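Assunto: Re: [pais-ruven] Calcário na água e biberões

Boa tarde a todos,

Junto numa só mensagem as respostas às dúvidas que chegaram à lista desde maio. A água em Ruven vem agora da captação de Ueda e é bastante mais dura do que a antiga. Nota-se nas chaleiras, nos esterilizadores a vapor e em tudo o que seca ao ar. O depósito branco é calcário e sai com vinagre branco diluído, uma parte de vinagre para uma de água. Deixa-se atuar, enxagua-se bem e faz-se um ciclo só com água antes de voltar a usar o aparelho.

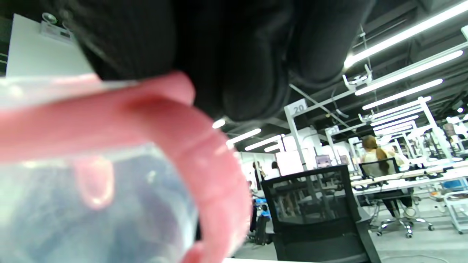
Em 19/6/25, Kvido Oravec escreveu:
> Já fiz o tratamento com vinagre duas vezes e a resistência do
> esterilizador volta a ficar branca ao fim de 4 dias. Pus o filtro
> Zotus na torneira da cozinha e não vejo grande diferença. Alguém
> sabe se esse modelo trata a dureza ou só o cloro? O manual tem 27
> páginas e não encontrei lá nada sobre isso.

Kvido, o meu filtro é igual e só trata o cloro e o sabor. Para a dureza é preciso um cartucho de resina, que se vende à parte e dura mais de 900 litros. Quem não quiser gastar dinheiro nisso pode usar água desmineralizada no esterilizador, se o fabricante o permitir. No meu é permitido e passei a descalcificar uma vez por mês.

Quanto às peças, desmontem tudo antes de lavar, incluindo a tetina e o anel de rosca. Água quente com detergente, escovilhão próprio e secagem ao ar num sítio limpo. Panos de cozinha não servem para secar. 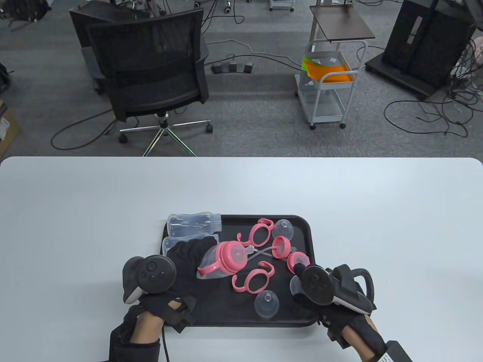
A água dura faz mal aos bebés?
O calcário em si não é um problema de saúde nas quantidades habituais, mas para preparar leite em pó convém perguntar ao pediatra que água usar.

Falta falar da encomenda conjunta de cartuchos na loja Fukavness. Até agora há 7 famílias inscritas. Quem quiser entrar responda para a lista com o modelo da torneira e a quantidade. A loja não aceita devoluções depois de aberta a embalagem, por isso confirmem a rosca antes.

Cumprimentos,
Lurdes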